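**Ticket:** arm stops short of the red star, then sulks
**Opened by:** Oltthorpe after-school robotics club
**Kit:** Eseck training arm, Skitine control software
**Status:** open, sort of

The task is block sorting for the Rebane Cup. Each colour goes to its own patch of the board. On paper it's the easy round, so naturally we've lost most of August to it.

Log so far:

- Restarted Skitine. No change, but everyone felt better.
- Re-ran the board calibration with 11 points. The far edge still reads high.
- Dropped the speed from 200 to 100. It now fails at a more dignified pace.
- Swapped the cable for the good cable. The good cable is not that good.

Blues and greens are meant to live bottom left, yellows top right. Red is the one we're arguing with.

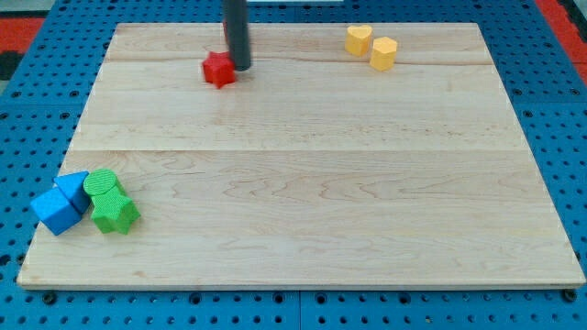
*Tip down by the red star, yellows over to the right, blues and greens at the near corner.*

The error is always "target height not reached", and it only turns up on the far part of the board. Near the front, the same program runs clean. I measured the offset at the back and got 4 mm, then measured again because I didn't like it, and got 4 mm.

**Update, 16:40.** Found a second height setting under "Surface" in Skitine, left over from last term's thinner board. Changed it. Two clean runs, then the error came back on the third.

Next: check the bolts, and lock the Surface page so that no one "just has a look". Leaving this open.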